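The Big Man Is Leaving and I Am Fine

The news came on a Tuesday, which is when Hurnent likes to put out anything it would prefer you read while eating lunch over your keyboard. Two paragraphs. The club "thanks Ctibor Ševčík for his contributions" and "looks forward to continued roster flexibility." I have been watching this team long enough to know that roster flexibility is what you have when you don't have a center.

If you don't follow minor league basketball, and the attendance suggests you don't, Ševčík is the large, slow, unbothered man who has stood in the middle of our zone for the last few seasons with his arms up, like someone being robbed by a person he isn't afraid of. He is 34. He doesn't jump so much as stretch. He has one move on offense, a turn over the left shoulder into a hook shot that starts somewhere near his hip, and every team in the league knows it's coming, and it goes in more often than it should. I have seen three different coaches on opposing benches yell "left" while it was happening. They were all correct.

Cakau signed him. Of course Cakau signed him. Cakau has been signing people away from us since before they had their own locker room, and they do it in June, when the rest of the league is at the lake. Their offer was for two years. Ours, according to the guy on the message board who is right more than half the time, was for one year with a second that the club could take or leave depending on how his knees looked in the spring. I've seen his knees. I wouldn't have given them a second year either. But I'm a fan, so I'm allowed to want him kept forever at somebody else's expense.

I've been trying to be grown up about it. There is a case for letting him go and I'll make it here so you can see how fair I am.

Last season he played fewer minutes than in any year since he got here. He can't guard the pick and roll. When the other team brings its center up to the three point line, Ševčík follows for a couple of steps, out of politeness, and then goes home. In the second half of the year teams figured out that if they shot quickly he would still be at the other end, and so they shot quickly. The numbers with him on the floor were bad. I had the numbers with him off the floor, too, but those were worse, and I've decided not to bring them up because I'm making the case for letting him go.

There's also the matter of the kid. We have a kid. Every team letting a veteran walk has a kid, and ours is 20 and can touch the top of the square on the backboard, and in the last home game of the season he blocked a shot so hard that it hit the Bilamine sign along the baseline and knocked it flat. (Bilamine is the shirt sponsor. I've had their name across my chest for two winters and couldn't tell you what they make. My wife thinks flooring.) People stood up for that block. The ball went out of bounds, the other team inbounded it, and they scored on the kid in the next three seconds while he was still looking at the sign. So that's the future, and I'm told it's bright.

What bothers me is how we do this every year. I could live with losing a center. It's that the front office treats every contract as if it were the first one anyone had ever written. They wait. They wait to see what the market is, in a league where the market is four general managers who eat breakfast at the same hotel during the spring showcase. Then the market happens without them and they announce flexibility. We lost a point guard like this two years ago. We lost a sixth man like this the year before that, and he'd already bought a house here. He drove past the Engebretsen for a whole season on his way to play for someone else, and I used to see his truck at the light.

About the Engebretsen, for anyone new: that's the arena, and arena is generous. It was built for ice and it remembers. From January on there's a cold that comes up through the floor of section C, where I sit, and by the fourth quarter I've got my feet up on the empty seat in front of me. There is usually an empty seat in front of me. The popcorn is good. The scoreboard has had the same dead bulb for so long that visiting fans think our 8s are 6s, and I've seen a man leave early because of it.

It's the right building for Ševčík, is what I'm saying. He looked at home in there in a way he will not look in Cakau, where they have a video board and a man with a shirt cannon. I can't picture him in a place with a shirt cannon. When our mascot tried to get him to dance on fan night he patted the thing on the head, kindly, and went to get some water.

I should say something about the best game, since everyone on the board is posting theirs. Most people have gone with the playoff one. I understand. It's a fine choice and it had a trophy in it, or at least a plaque. But mine is a nothing game in the middle of the winter against a team I won't name because I can't remember it. We were short on bodies. Half the bench had a stomach thing. Ševčík had it too, as far as anybody in section C could tell, because he spent every timeout with a towel over his entire head. He had four fouls by halftime. He then played the whole second half without picking up number 5, at about the speed of a man carrying soup, and he scored 11, every one of them on that same hook or at the free throw line afterward. The other center was fouled out and gone with plenty of time left. He'd lost his temper. I believe it was the politeness that got to him.

We won by one. Nearly everybody had gone home because of the snow. He walked off with the towel back on.

I told this story to my brother-in-law on the phone, and he said it sounded like a bad basketball game. He follows the other league, the big one, where they trade whole people for the right to swap picks in a year that hasn't been scheduled. He can tell you the tax apron to the dollar. I asked him who his team's backup center was and there was a long silence, and then some typing.

So, the plan. As of this writing the roster for next season has the kid, two guards who are the same guard, a forward coming off surgery, and a player to be named, whose upside I like. The club says there will be an open tryout. There's always an open tryout. A man from the tire place went last time and made it to the second day, and he still brings it up when he's rotating your tires, and he's earned it.

I have until the end of the month to renew my seat. They've sent me the form twice, with the old price crossed out and the same price written next to it. My wife has asked whether I'm going to make a stand. I've thought about it. I considered a letter. I got as far as "As a longtime supporter" and then lost the thread, because what I wanted to say was that I'd miss watching a tired man be right about where to stand, and it doesn't sound like much once it's typed.

Cakau comes to the Engebretsen twice next year. The first one's in November, before the cold really gets into the floor. I'll clap when he checks in and I'll boo the hook shot, and if the kid gets a hand on it I suppose I'll stand up like everyone else.

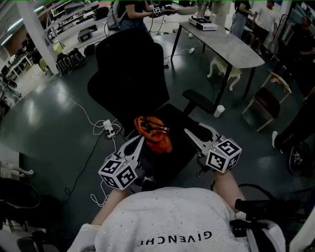

The front office would like us to believe there's a shape to this summer and that we'll see it when it's ready. Maybe. I've read the two paragraphs again and I've read the season ticket letter, which uses the word "exciting" about the parking. At the moment the roster has about as much backbone as that orange bag slumped on the office chair, all straps and folds, and training camp is closer than they're letting on. I'm going to renew. I was always going to renew. If anybody in section C wants to go in on a seat cushion, or just wants to complain about the guards, I'll be in the usual spot with my feet up.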